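Ula sorting cell from Grakum
In stock — order code 1483
Ships from our Plurnedholm workshop

I wrote this page myself, so it's going to sound more like me than like a catalog. I run the returns floor at Kassa, and we had Ula on trial before Grakum asked if I'd help them sell it. I said fine, as long as I could put in the annoying parts too!

So what do you get? A robot arm on its base, a gripper, a shallow tray, and the software that decides what gets picked up next. You tip in a mix of small stuff — caps, toy bricks, bits of hardware, whatever ends up at the bottom of your bins — and the arm picks it out one piece at a time and puts it where you told it to. It's slower than a good sorter on a good morning. It's a whole lot steadier at four in the afternoon, when my wrists used to be done for the day.

What changed for us was mostly the shape of the shift. We used to have people bent over a bin for hours. Now one person looks after the cell, and the rest are on inspection and repacking, where you get to stand up straight and talk to somebody. No one lost hours over it, and I asked for that in writing before the trial started. If you're the one buying, please have that conversation with your crew before the crate shows up. Ours heard about it from the delivery guy, and it took most of April to fix the mood.

You'll still have leftovers. Odd shapes are the hard ones (floppy things, see-through things, anything lying flat against the side of the tray), and those go to a person. We keep a little bench next to the cell for them and take turns.

Setup and training
Grakum sends a trainer for two days. I'd ask for three. Everyone on my floor can now stop it, clear it and start it again, and four of us can teach it a new item. Teaching one takes 30 minutes if you've got your samples ready, longer if you're hunting for them like I was.

The basics
Item types it can hold in memory: 300
Heaviest item: 184 grams
Power: regular wall outlet
Tray: lifts out for cleaning
Service: yearly visit included for the first two years

Spare gripper fingers are sold separately. Get a set with your first order, you'll be glad you did. And if you want to come see one running before you decide, write to the shop and we'll find you a time.

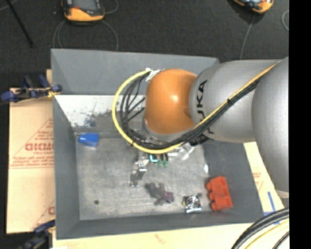

Desta Araya: We've had ours since the winter and I agree on the third training day. My one gripe is the stop button, which I'd like on both sides of the cell. The night crew asked to keep the leftovers bench for themselves, by the way, they like the break from the screen.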